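Revision note, 13th July. Replaces the June text of this section, which promised more than the arms could do.

## 4. Sorting recyclables

Read this section before you tell anyone in the building that the Soveo will "do the recycling." It will move bottles and cans from a table into bins, under the conditions listed below. Rinsing, emptying, taking off caps and carrying the bins out are still your job.

The Bellamy brochure says the sorting program is ready for the home. We have run it at the Ziltdale workshop over 2,288 pickups and would not go that far. A person with two free hands clears the same table faster and doesn't need a section 4.

### 4.1 Before you start

- Firmware must be at Trurkden release 3 or later. Earlier releases have no sorting program.
- Empty and drain every container. The grippers are not sealed against liquid.
- Limit each batch to what fits in one row along the back of the table. The program does not handle piles.
- Broken glass is never allowed on the table.

> **Caution:** Keep hands off the table while either arm is powered. The arms slow down when they meet resistance, but they do not reliably stop. Anyone watching should stand back from the table edge.

### 4.2 Setting up the table

1. Use a table with a plain, matte top. Glossy tops confuse the program, and so do patterned tablecloths.
2. Place the three bins side by side along the front edge. Soft fabric bins are fine if the sides stand up by themselves.
3. Hang one card on the front of each bin: "Bottle" on the left, "Plastic" in the center, "Can" on the right. Print in bold black on white. Handwritten cards were read wrong often enough that we stopped using them.
4. Run the bin check from the main menu. If you move a bin afterward, even slightly, run it again.

### 4.3 Running a batch

1. Set the items out behind the bins with a gap between neighbors. Glass should stand upright. Plastic and cans may stand or lie down, crushed or whole.
2. Set arm speed to 40 percent. Higher settings are offered in the menu – leave them alone.
3. Press **Start** and stay in the room. Both arms may work at once, each taking items from its own side.
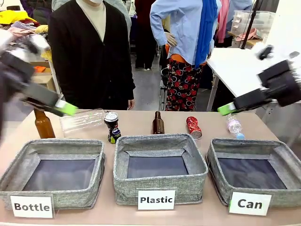

4. Wait for the end tone, then press **Park** before reaching in.
5. Check every bin by hand. Clear plastic is the usual trouble, and a crinkled bottle lying flat is worse than one standing up.

**Note:** A dropped item is not retried. The program counts it as done and moves on, so the screen may report a full batch with a can still on the table.

### 4.4 Care of the fingertip pads

Wipe the pads with a damp cloth after each session. Sugar residue makes light items stick, and a bottle that sticks will be carried back out of the bin it was just lowered into. Replace the pads after up to 3,000 grips, or sooner if the surface looks shiny.

For items that don't match any of the three cards, such as cartons and jar lids, there is no setting. Take them off the table before you press **Start**.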